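Home workers teach grippers to sort small things

Furkier, the firm behind the Dirgate sorting arm, has moved part of its teaching work out of the lab and into people's homes. Since August, people who sign up have been sent a pair of hand-held grippers and asked to do small jobs with them: put a box in a tray, pick up a bag, move a packet from one side to the other. Each run is recorded and later used to train the arm on the same kind of job.

The company says it has 297 homes taking part and wants 1000 by next spring. Runs last 3 or 4 minutes each. Workers are paid by the accepted run, and a run can be turned down if the grippers leave the work area for too long or if an item is moved by hand.

The items are mostly light and cheap. Furkier asks for a mix of boxes, film and clear bags, which its arm has handled badly up to now. Any flat surface will do, including a bed, as long as the tray stays in view.

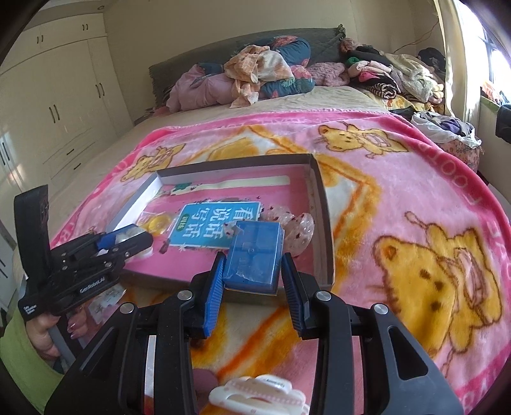
Volik, who gave only that name, wrote in to say that the pay is fair but the wrists suffer. After an hour the grippers feel heavy, the message went on, and the firm should count rest breaks as paid time. A second reader asked whether people who drop out can keep the recordings made in their own homes. Furkier said they can ask for a copy, and can also ask for their runs to be deleted before training begins.

The method is an alternative to remote control, where a worker steers the arm itself from a desk. Furkier still does that at its Coelho site for heavier goods. Remote runs are slower to collect, the company says, and each one ties up an arm. With hand-held tools the worker feels the item push back against the jaws and can correct a poor grip right away.

Clear bags remain the hardest group. The film shines and folds, and the arm often closes on the loose plastic and misses what is inside. Workers have been told to take hold of such bags slowly and to try them from more than one side. 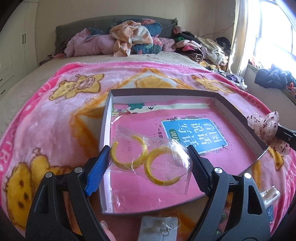
Furkier plans to add cloth and cords to the item list next, and will send out softer pads for that round. People already in the program will get them by mail and do not need to sign up again. New applicants are being taken at Coelho first, with other areas to follow once more grippers have been built. The company has not said when the Dirgate arm will go on sale with the new training.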